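Kitchen Tips for Teaching Your Robot Arm a Chore 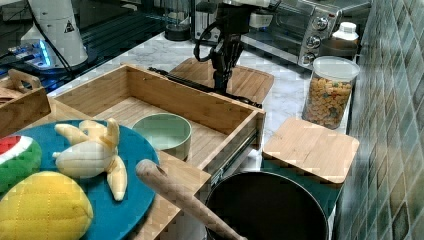
Bowl in the drawer, fruit on the plate, arm up over the cutting board.

I get more mail about the arm than I ever got about sourdough, so let's do a whole page on it. These are my tips for showing a robot a kitchen job yourself, either by taking hold of the wrist and walking it through (hand guiding) or by driving it with a controller. I do both. I'm a home cook with a soldering iron, so take it in that spirit!

Start with soft stuff. Plush fruit is the best money I ever spent on this hobby. You can squeeze a stuffed lemon way too hard on your first 30 tries and it'll puff right back up, and a plush banana with its peel hanging open gives you all kinds of floppy bits to practice grabbing. Save the real bananas for breakfast.

Do the job with your own hands first. Slowly. I mean it, stand there and put the lemon in the bowl and watch what your wrist does. Mine rolls a little to the left right before I let go, and I had no idea until I tried to get the arm to do the same thing and kept clipping the rim.

Leave the drawer open for the early lessons. Opening a drawer is a whole job by itself (you have to pull straight along the slide or the thing binds up), and I wasted most of February trying to teach "open the drawer and take out the bowl" in one go. Split it up. Teach the bowl, then teach the drawer, then string them together once both look decent.

Don't tidy too much. My first batch of lessons was all done on a bare counter, and then I put a rolling pin down and the arm had no clue what to do with itself. Now I leave a pot out, a couple of cutting boards, whatever's around, and I shuffle things between runs. An inch or two is plenty. Wayne Blackburn wrote in to say he uses a kitchen timer and moves one item every time it dings, and I've stolen that.

Pause before you grab. If you're driving by remote, come in high, stop, line up the fingers, then go down. When I rush, I end up wiggling around at the bottom, and guess what, the arm learns the wiggle. Same goes for scratching your nose halfway through a run. It'll learn to hang in the air for no reason.

Toss the bad takes right away. I used to tell myself I'd sort them out later, and then I had 2358 recordings and a very sad weekend. If you fumbled it, delete it while you still remember.

One exception: a fumble you recovered from is worth keeping. Say the banana slips and you go back and get it cleanly. Keep that one! A few of those in the pile helped mine more than another stack of perfect pickups did.

Watch the cable. Give it a nice loose loop near the wrist and run the arm through its biggest reach before you record anything. I once swept a pepper mill right off the counter with mine.

Keep the stop button by your free hand, on the same side every time, and never lean in under the gripper to fix something while it's live. Back the arm off first, then reach.

Quit before you're tired. I do 60 runs in a sitting, with a cup of tea in the middle, and past that my driving gets sloppy and I can see it in the playback.

Next time I'll get into lids, which are still beating me. If you've got a good trick for screw tops with a two-finger gripper, please send it in.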